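Board index > Grippers and arms > Gathering demos
Thread: Hand-held gripper demos, first batch done!

sokska_siuming
Evening all. We've got the first 200 demos recorded with the hand-held gripper and I'm far too pleased about it! The project is called Gririer, there are only a few of us (me, Rhonda Leclerc and Lama Chidiac) and until June we'd never collected anything bigger than a folder of test clips.

After going through the lot we kept 163. Most of the ones we threw out were my fault -- I move too fast when I get excited, and tracking drops out. Rhonda is slow and steady and hardly lost any.

Couple of views from the wrist camera, same spot, fingers open:

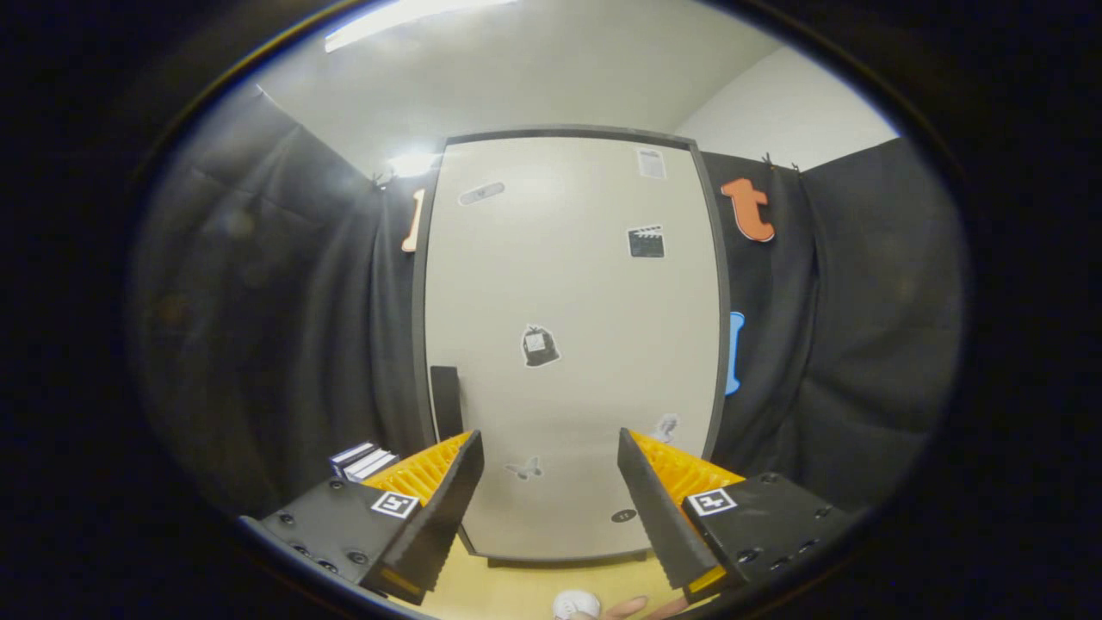
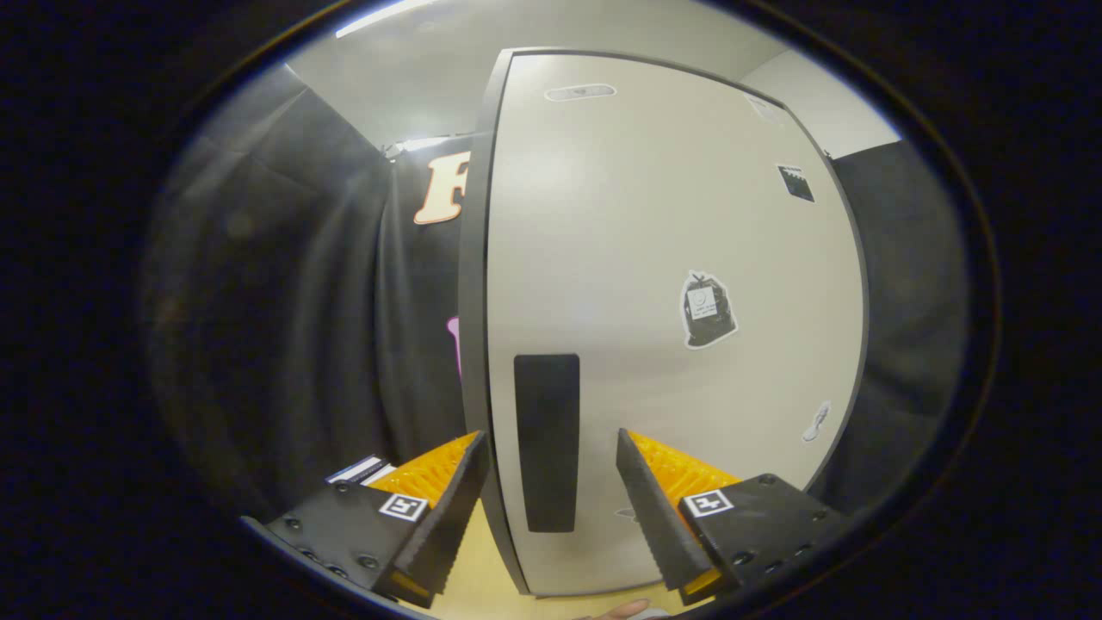
What I'd love to hear is how much you all vary the start. We begin each take with the fingers open and the tool held still for a moment, then go. Lama wants every take to start from a different height and angle. I've been starting from nearly the same place each time, which makes the files lovely to line up but maybe isn't doing the model any favours?

kgirard
Congratulations, that's a proper batch! I'm with Lama. If every take starts from the same place, the model learns that place and gets lost a hand's width away from it. Stand somewhere else, crouch, come in from the left. It feels messy and it's worth it.

turcotte_h
Going to disagree with Kirsten a bit. With 163 takes you haven't got enough to spread thin. When I did mine I kept the start fixed until the thing worked at all, then loosened it. Otherwise you can't tell whether it's failing from too few takes or too much variety.

kgirard
But then you train twice, Hélène, and the first set pulls the second one back towards the old start. I had exactly that with drawers.

turcotte_h
Mine didn't do that, but I mixed the two sets evenly. Maybe that's the difference.

sokska_siuming
Oh, this is great, thank you both. Could we do 4 fixed starts and share the takes out between them? Lama says that's a coward's answer but she's smiling.

istine_rl
Rhonda here (yes, that Rhonda). I'd be happy with 4. Can we also agree on what counts as a bad take? I binned a few where I fumbled and recovered, and Siu-ming kept his.

kgirard
Keep the recoveries! They're the best bit. Bin the ones where tracking goes, keep the ones where a person slips and sorts it out.

turcotte_h
Agreed on that one, as long as the recovery is short. A long dither in the middle teaches dithering.

sokska_siuming
Right, I'm off to dig Rhonda's fumbles out of the bin folder. Will post the numbers once the next lot is trained -- can't wait!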